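Section 4. Setting up the seating bay (panel screens + sofa)

Read all of it first, takes less time than undoing a wrong corner. Applies to the Bimlow wheeled screens with the low curved sofa. Older Poris screens have a different foot, see section 7.

Before you start

Clear floor. Sweep it. Grit gets in the castors and then they drag.
Two people for the screens. One can manage the sofa on a smooth floor but don't.
Allow 15 minutes for three screens once you've done it before.

4.1 Back screen

1. Wheel the back screen in first, upright, hands on the metal posts and never on the panel itself.
2. Set it 900 mm off the real wall. You need to get behind later.
3. Feet flat, all castors touching. Push down on each foot to check.
4. Nip up the bolt on each foot plate. Finger tight plus a quarter turn, no more.

Note: a castor that won't touch usually means a twisted leg. Loosen the bolt, let it settle, tighten again.

4.2 Side screens

5. Left side next. Bring it in at a slight angle, wider at the open end.
6. Line up the edge of the panel with the back screen before you let go. Gap at the corner should be thin enough that you can't post a coin thruogh.
7. Right side the same. Check the posts stand parallel.
8. Stand back and look along the bottom. If the floor trim runs off, its the floor more often than the screen. Leave it.

CAUTION: do not lean on a screen to test it. Do not hang coats or bags off the top.

4.3 Sofa

9. Sofa goes in last. Right-hand corner, curved front facing into the bay.
10. Slide it on its felt pads, lift over any lip. Dragging it over a castor will mark the fabric.
11. Stop when the arm is close to the post. A castor tucked in by the side of the sofa is fine. A castor UNDER the sofa is not, it rocks and the screen goes with it.
12. Opening at the front, 1000 mm clear minimum. Measure it, don't pace it.

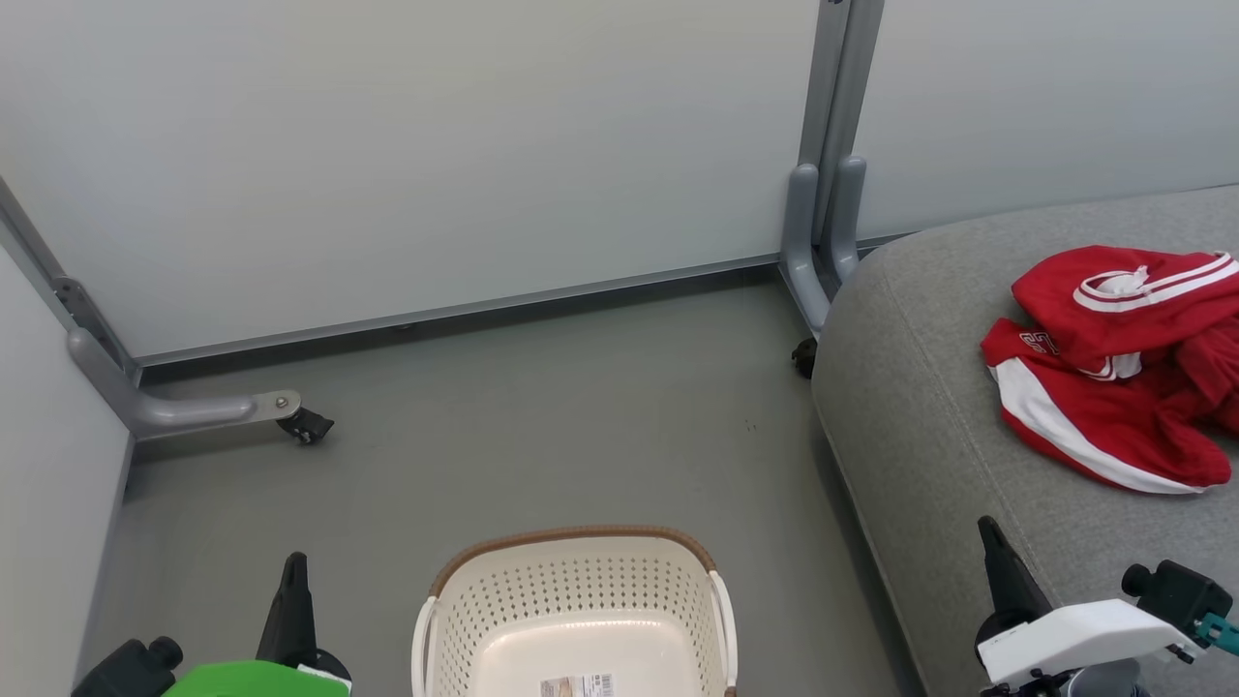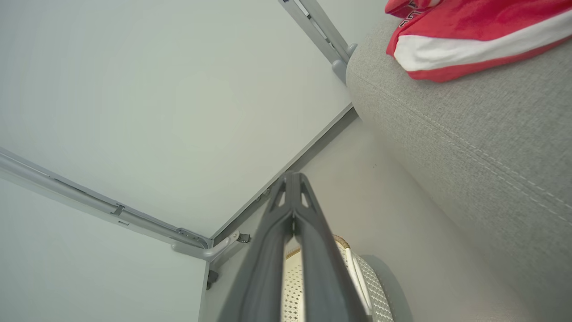
4.4 Clothes and loose bits

13. Anything left on the seat comes off before the bay is handed over. Jerseys, jackets, hoodies, the lot. Shake it out, check pockets, fold it with the print inside.
14. Red and other strong colours shouldn't sit on pale fabric if damp. Quintero cover cleaner gets most of it out, test on the underside first.
15. Pick up specks off the floor by hand. Brushing just moves them under the screens.

Note: folded clothes go on the shelf by the door, not back on the sofa arm.

4.5 Moving the bay

Sofa out first, then sides, then back. Slacken foot bolts only if the screen has to go through a narrow door. Store screens upright and wipe the castors, they pick up hair.

Spare castors and end plates are in the Orov parts list under 2000, ask for the small black ones. Order in pairs.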